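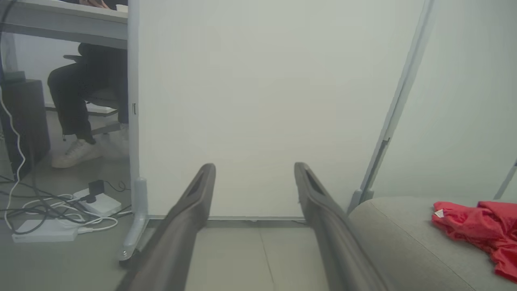

Step 3: Sort out the floor around the panels

Panels up? Great, that's the heavy part finished, and now comes my favourite bit! A partition gives you a whole extra corner to work or sit in, but the floor beside it tends to collect every cord in the building. Set aside an afternoon and you'll be amazed how much calmer the place feels.

Start at the foot of each post. The feet stick out further than you think once you're carrying a coffee, so run your hand along the floor and check that no cord is caught underneath. If one is, lift the panel with a helper. Please don't drag it (I scratched a lovely pale floor that way in May and I'm still cross about it).

Next, the power strip. A white strip on a light floor looks tidy enough until the black cords arrive and start looping around everything. Do it in this order:

Shut down the computer and switch the strip off at the wall.
Unplug everything and lay the cords out straight.
Put a label on both ends of each cord. Masking tape is fine.
Wipe the strip and the adapters with a dry cloth.
Plug back in only what you use. I started with 14 cords and finished with nine!

Fold the spare length of each cord into a loose figure eight and hold it with a hook-and-loop tie. Skip the plastic zip ties, you'll only be cutting them off next time someone moves a desk. Power adapters get warm, so leave them in the open with a bit of air around them and don't bury them in the bundle.

Step 4: Get the strip off the floor

I used a Flodeck tray screwed to the underside of the desk, two screws at each end. Beat Holzer, who put me onto the idea, hangs his from the rear frame with straps and never touches a drill. Both work beautifully. Whichever you choose, sit down in your chair afterwards and stretch your legs out properly. If your shoes meet the tray, shift it back five centimetres and try again.

Step 5: Check the walkway

Push your chair back as far as it normally goes and walk past behind it. Then go round the other side of the panel and do the same. If there's a sofa there, leave enough space behind it to reach the panel foot with a vacuum nozzle. Dust loves that spot!

Any cord that still has to cross open floor needs a flat rubber cover, colour matched if you can find one. Grey suits nearly everything.

Step 6 covers pinning things to the panel without marking the surface.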